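Malleck unit 2 – bin and bench check
Done by: Rozália Brabec
Date: 18th July
Signed off: pending, Adom to look

1. Walkway clear both sides – OK
2. Exit sign lit – OK
3. Extinguisher, tag in date – OK. Bracket loose, top screw missing
4. Floor mats flat – NO. Corner by the sink curling again, taped it for now
5. First aid box – short on small bandages, told Veikko
6. Bin seated, doesn't rock – OK
7. Bin edges, no burrs – OK with gloves on. Near wall fine, left wall fine
8. Bin walls bent or cracked – none found
9. Loose parts left in bin overnight – YES. See below
10. Shelf labels readable – 403 gone completley, needs a reprint
11. Lights over bench – one tube flickering, Fidorow has the spares

Comments

Item 3 screw is a standard one, I can do it if somebody leaves me the drill.

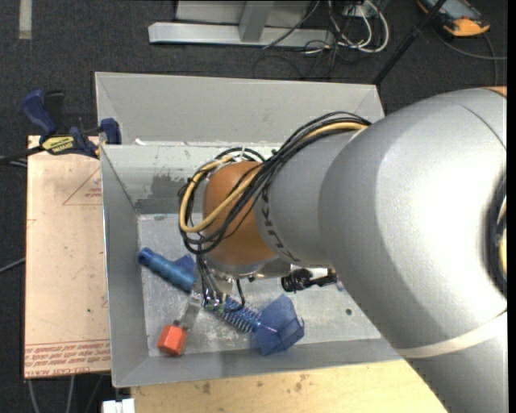
Bin is due a proper wipe out, not just the corners. Last one logged was December. Scratches and whitish marks on the floor of it are wear, leave them, but the dark smudge on the back wall should get a go with degreaser, and there's a little white scrap up on the ledge at the left that wants picking off. Take the parts out frist, all four, and put them back after. Gloves on for the whole job pls.

Recheck items 4, 9 and 10 next round. Zofia has the form.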